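Can You Teach a Robot to Cook Soup?

You may have seen a video of a robot arm stirring a pot all by itself. Before you get excited, ask one question: who is doing the thinking?

Often it is a person. She sits nearby with a controller, and when she moves her hand, the arm moves too. This is called remote control, or teleoperation. The robot saves every move she makes. Engineers call each saved try a demonstration.

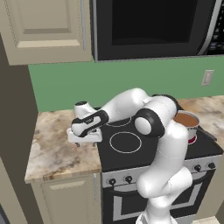

Some of this practice happens in a computer kitchen, where spilled soup needs no mopping. A person might show the robot the same small job 300 times. Then a program looks for patterns in all those tries and makes a guess about how to move next.

Is that learning? Sort of. You probably needed far fewer tries to learn how to pick up a spoon. And if somebody slides the pot over to a new spot, a robot trained this way may reach for the old one.

Luuk Timmermans, who tests robots at Wovstead, has a tip for kids who watch robot videos. "Look for the person with the controller," he says. "Then ask how many times it went wrong before they pressed record."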